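January, a little before bedtime

The baby is finally down and the dishwasher is humming, so I have maybe ten minutes to myself before I fall asleep with the pen in my hand again. I keep meaning to write more. Being a mom of two has made my days so full and my memory so thin, and I want to hold on to some of this.
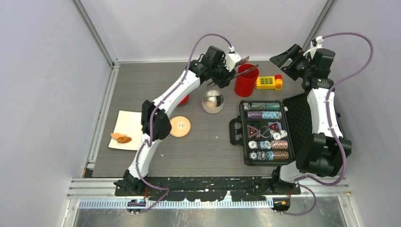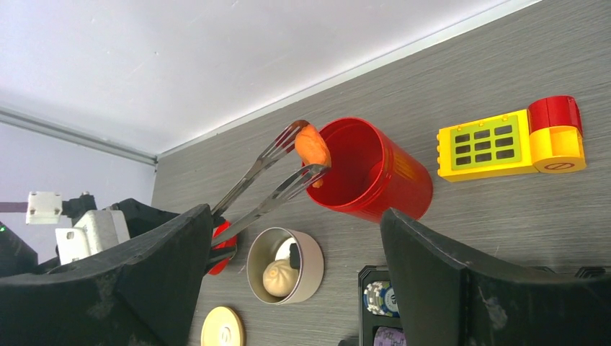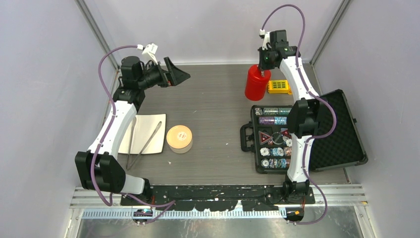

Gray tabletop, three views.

We drove out to Tindton this morning to see my mother, 222 miles there and back, and my oldest sang the same song for what felt like every one of them. I was cranky when we left (no coffee, one missing shoe, a diaper situation I won't go into) and I'm sorry to say I snapped at her in the driveway. Then we got there and Mom had the old recipe tin out on the counter, and she put her arms around me before I'd even set down the bags, and I just about cried into her sweater like a kid.

We made the plum bread together, the three of us, with the baby kicking away on a blanket. Mom never measures anything! I tried to write it down for myself as she went, and I have one whole page that says "some" and "until it looks right." My daughter got to do the kneading, and she has my grandmother's hands, short and square and very sure of themselves. I had never noticed that before today.

On the way home we stopped at Trotari for soup, and she fell asleep against my arm in the booth, and I ate left-handed and didn't mind a bit. I told her I was sorry about the driveway. She said "what driveway?" without opening her eyes.

I do want to get better at mornings. I think I'll lay out the shoes tonight, and the little yellow coat too, and call Mom tomorrow about how long that dough is supposed to rest.

There goes the baby. More later, if I can find the pen.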